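Home Explore Notifications Lists Profile

Fuad Negussie
December 17, 2023

OK, a few people asked how the folding cell is doing since I moaned about it last month, so here's a long thread on what we changed, what broke, and what I'm still not happy with. Grab a coffee.

Quick recap if you're new. It's two small Gama arms over a table, a Holtar controller underneath, one camera looking down, and baskets of clothes. Job is take a shirt out, flatten it, fold it, set it aside, go again. Simple on paper!

The cell lives in our shop in Sirnitz, at the back by the loading door, and the loading door is the first villain in this story. Every time somebody opens it the temperature drops and the light changes. The arms don't care. The camera cares a LOT.

So job one was lighting. We had a pair of cheap strip lights aimed straight down and they put a hot patch right in the middle of a white shirt. All the wrinkles vanish in the hot patch. The system thinks the fabric is perfectly flat there and goes in for the grab at the wrong height.

I turned both strips to face the wall and let the light bounce back. Took me an afternoon and a lot of zip ties. Pick misses on white cotton dropped the same day, and I was insufferable about it.

Adanech Fikre (she does our controls, go follow her) pointed out that I had also bumped the camera bracket while I was up there with the zip ties. She was right. Calibration was off by 11 mm at the far corner. Eleven! I'd been blaming the fabric for that corner all week.

Recalibrating is not hard, it's just boring. Print the grid, tape it down flat, run the arm to each point, save. What I do now is draw a tiny pencil line across the bracket and the post it clamps to. If the two halves of the line don't meet, I know it moved before I waste a morning.

1.2K views 38 comments 54 shares

Next up, the table top. People always want to hear about the arms and I always want to talk about the table. We went from a bare steel plate to a matte light one because steel was throwing reflections and clothes slid all over it.

The matte top grips just enough. You can pull a hem across and the rest of the shirt follows a little late, which gives you a nice straight pull. On steel the whole shirt came along for the ride like a puck.

Downside: white shirt on an off-white table. Yeah. I know. My cousin works in print and laughed at me for a solid minute.

What saves us is shadow. With the bounced light coming in low, every folded edge throws a soft little line, and the vision picks up on the line way better than it ever picked up on color. It did take a bunch of fresh training pictures to get there, so don't think you can swap a table and keep your old settings.

Also scuffs. Anything dark on the table can get read as a wrinkle or an edge. I wipe it down every morning with a damp cloth and a drop of dish soap, and then I go over it again with a dry one. If a mark won't lift I mask it out in the software and move on with my life.

Now the grippers, where most of my hours go. We use soft-tip fingers from Amrani. The tips are a rubbery pad over a thin metal blade, and the blade slides under the fabric while the pad holds from above.

Pads wear. They wear slowly and then all at once. For days you see nothing, and then one morning the cell is dropping the second layer on every fold and you'd swear somebody changed the program overnight.

I used to wait for that morning. Now I swap pads every 12 days whether they look bad or not. It's a two-minute job per finger: pop the pin, slide the old pad off, wipe the blade, slide the new one on, push the pin until it clicks. Tug it. If you can pull it off by hand, so can a hoodie.

While the pad is off, run a fingertip along the blade (power off, brake on, tag on the switch, please!). You're feeling for a burr. A burr the size of a grain of salt will snag a knit and pull a loop right out of it. I've ruined two of my own sweaters finding this out.

And lint. Oh man, the lint. It packs in behind the pad and into the little slot where the finger slides, and then the gripper stops a hair short of closed. The controller thinks it's holding fabric because the finger stopped early. It goes through the entire fold with nothing in its hand, very confident, very graceful. Mime act.

Old toothbrush, then a quick shot of air from the BACK so the lint goes out and not deeper in. Then close the gripper on nothing and check the reading. Ours should say zero. If it says anything else, brush again.

OK so let's talk about tricky shirts, because this is where I've spent most of December. Plain tees are pretty much solved for us. Anything with something stitched onto it is a different animal.

A sewn-on patch is stiff and the cotton around it isn't. When you fold near it, the soft part bends and the stiff part wants to stay flat, so the shirt puckers and the fold line wanders. If a finger lands on the patch edge it's lifting felt and not a single layer of cloth.
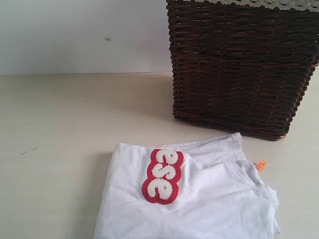
White tee with the fuzzy-letter patch, folded on the table by the wicker basket. Orange tag poking out at the right.

Zoom in on the cotton next to the red part if you want to see what I mean about puckering. And look at the ripples down the right side. I'd call this a B. It's folded, it'd go in a drawer, and I'd still like that side smoother.

The fix we're trying: find the patch first, draw a keep-out box around it with some extra margin, and pick only from bare cloth. Sounds obvious. We hadn't done it because the old software had no idea what a patch was, it just saw "busy area" and sometimes decided busy area meant hem.

Second part of the fix is speed. Adanech slowed the lift to 19 percent of full speed for any shirt that gets flagged as having a patch. I complained, because I like watching it go fast. Then I watched the fold line stay put, over and over, and stopped complaining.

The slow lift only covers the first bit of travel, by the way. Once the layer is clear of the table it goes back to normal speed, so you don't lose much time.

Tags are the other pest. A tag that sticks out of a fold is harmless for the shirt, but it looks like an edge to the camera, a really crisp inviting edge. We had an arm go back and pinch a tag three times in a row trying to "finish" the fold. Now anything that small gets ignored after the last fold is done.

Baskets! Someone asked why I'm picky about where the basket goes. Two things. A woven basket is full of little dark lines, and the camera finds them fascinating. And if there's any lace or cloth trim hanging over the rim, that reads as laundry, and in goes a gripper to grab it.

So the basket area is its own zone in the program with its own rules. Near the rim, the arm comes straight down, takes whatever's on top, and comes straight up. No sideways moves until it's clear. If the basket gets shoved over into the fold zone, even a little, I want the cell to pause and ask me, and it finally does.

Seven hundred lines of log to get that one pause working. Worth it.

Cables, quick one. The gripper cable on the left arm was rubbing at the elbow. I caught it by the black dust on the arm cover. I rerouted it with a looser loop and a sleeve, then drove the arm slowly through every position it uses with my hand on the stop button, watching the loop. Do that last part. A cable that looks great parked can be tight as a guitar string at full reach.

My morning list, since I keep getting asked: wipe table, check pencil line, brush fingers, close on nothing and read zero, look for dust at the elbows, run one plain tee as a warm-up. If the plain tee comes out ugly I don't start the day's baskets until I know why.

Still on my plate: dark socks (don't ask), a proper cover for the camera lens, and a curtain for that loading door before my patience runs out. We've had the cell since April and the curtain has been on the list since April.

If you run something like this and have found a pad that lasts longer on fleece, please tell me. I'm two bags of spares in and the good ones are always the ones on back order. More when the curtain's up – or when the socks win.

212 likes Reply Share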